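I wanted to love the Sterkent hand gripper, and for the first month I kind of did! You hold it like a fat flashlight, squeeze the trigger, and two black fingers close on whatever you're teaching your arm to pick up. I bought mine used through the Pernach parts board, in September, to collect demos for the little sorting arm I've been building on my kitchen table (yes, we eat standing up now).

Setup was easy. The handle is comfy, the trigger has a nice short pull, and it talked to my laptop on the first try, which never happens to me. I recorded 904 grasps with it before anything went wrong. Corks, spools of thread, bottle caps, a truly silly number of clothespins.

Then came the pinch. The trigger is supposed to have a soft stop, so that when the fingers meet something they quit pushing. Mine lost it. I was holding a spool steady with my left hand, squeezed, and the thing clamped down on the side of my thumb and stayed there even after I let go of the trigger. I had to yank the battery to get loose. No blood, but I had a purple thumbnail for weeks, and I said some words the dog hadn't heard before.

I wrote to Dorkenau, who make it, and got an answer in 12 days. They said the return spring can hop off its post and jam the slide, and they sent me a new spring and a longer post. Free, fine, but there was no note about it on the product page and there still isn't. The swap took me most of an evening (the tiny screws are awful) and the jam came back after 10 grasps. I ended up buying the Christodoulou retrofit spring, which has a hook on the end, and that one has held so far.

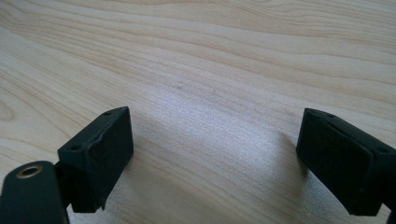 Posted by benchcrumbs | Verified owner | 2 of 5 stars

So where am I now? Up to 1296 grasps total, still using it, still a little jumpy. The pads are good, I'll give them that. They're matte black with a slightly rough surface, and they grip thread spools better than the rubbery ones on my old tool. I also like the brass-colored insert in the arm, a nice touch on a part that sees so much use.

But a tool you squeeze next to your own fingers needs a release that works every time, and this one didn't. If you already own it, keep your other hand out of the gap and check that spring before each session. If you don't, I'd wait until Dorkenau ships it with the hooked spring from the factory. I'd happily bump this up to four stars if they do!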